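Filed under: Opinion / Robots & Machines

I've spent a good chunk of this month arguing with my friend Ilir Pavlović about pavements. Simulated ones, I should say. Ilir thinks that teaching a delivery robot to get about in a made-up city is a bit like learning to swim on the carpet. I think he's wrong, or at least wrong in an interesting way, and as he won't read my emails past the second paragraph I'm putting it here instead.

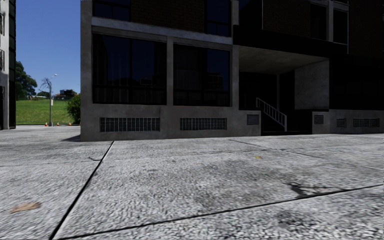
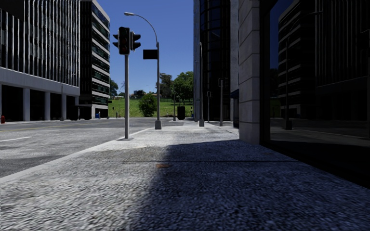

Two views from the simulated city, both at pavement level.

The method goes like this. You build a bit of town in software, you drop a robot into it, and you give it somewhere to get to. It sees what a camera on its body would see and nothing else (no map from above, no cheating). It tries, it gets stuck, it tries again. At Vurthorpe, where I do my tinkering, we call our version Godel, for reasons that were funny at the time, and we ran it on 565 short routes before we let it anywhere near a real kerb. Then we took it outside for 60 more.

Ilir's complaint is that the fake town is too tidy. Real streets have wheelie bins that move overnight, dogs, puddles, a bloke carrying a ladder sideways. All true! But I'd like him to sit down and look at how much of a robot's trouble has nothing to do with blokes and ladders. It's light. A hard shadow falling across the slabs looks, to a nervous bit of software, an awful lot like an edge. So does a joint in the concrete. So does a damp patch. A leaf lying flat on the ground is either nothing at all or an obstacle, depending on how the thing has been brought up, and I have watched a machine worth more than my car sit and think about a leaf until its battery warning came on.

You don't need a crowd to teach it about that. You need shadows, lots of them, at every angle, with the sun shoved about the sky in a way the real sun won't agree to. And glass, too. Shopfronts and office windows give you a second street that isn't there, lamp posts and all, and a robot that believes in it will either steer for it or flinch from it. In a simulated town you know for certain which street is the real one, because you built it, so you can mark the robot's homework properly. Try doing that outdoors with a clipboard. I have, and my clipboard got rained on.

Our numbers, for what they're worth: of the 60 outdoor runs, 7 needed a person to step in. Only 2 of those were down to shadows or joints or reflections. The others were the usual real-world muck, a gate that had been shut and so on, and yes, Ilir is welcome to those five. I'll hand them over gift-wrapped. I wouldn't hang a law of nature on a sample that size either, and we only went out in dry weather, so there's a hole in it you could drive a van through.

Where I do part company with the keener people on my own side is over prettiness. Živko Kovačević over at Isdale has been pushing for ever more detailed scenes, every speck of grit in the paving, every railing just so, and I can see the appeal, they're lovely to look at. But each step up in detail makes the whole thing slower, and slower means fewer tries. I'd take a rougher town with ten sorts of weather over a gorgeous one where it's always a fine afternoon. Blue sky is the easiest sky there is. I'd like some drizzle, please, and low winter sun straight in the lens, and some fog.

The other thing I'd spend money on is boredom. Most test routes are designed by people who want something to happen, so you get junctions and cones and clutter every few metres. Real delivery work is mostly long dull stretches next to a wall. The Sopacua team, who've been at this longer than us, pad their routes with plain pavement on purpose, and I thought that was daft until I saw ours drift slowly towards the kerb on a perfectly empty bit of path with nothing to steer by. We've pinched the idea and the new routes go in during October.

Ilir has promised to come along for the next outdoor session, so long as I buy lunch and he gets to choose where the ladder goes.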